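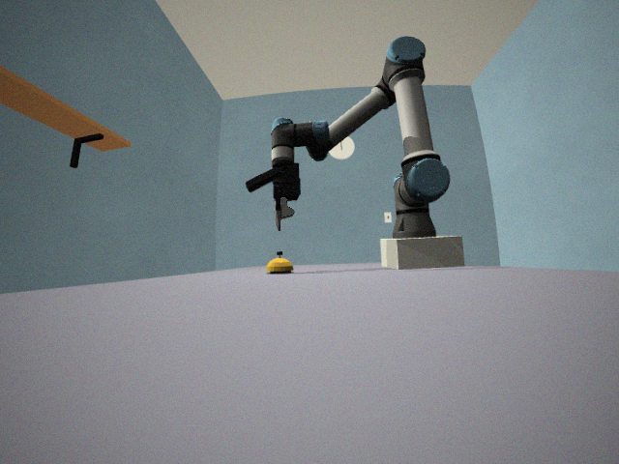
A computer-made robot arm with its gripper over a yellow call bell.

How does a robot learn to press a bell?

One way is remote control. A person moves a hand controller, and the arm on the screen moves the same way. This is called teleoperation. The computer saves the angle of every joint 20 times each second. One full try is called a demonstration.

Another way is to hold a real arm and guide it by hand. The joints record where they were pushed.

The Kodora practice set has 27 tasks. Pressing the bell is one of the shortest. The fingers must come straight down on the black button. If they are too far to one side, they miss it.

A learning program then studies the saved tries and looks for what they share.

Word to know: a simulation is a copy of a place or machine made inside a computer.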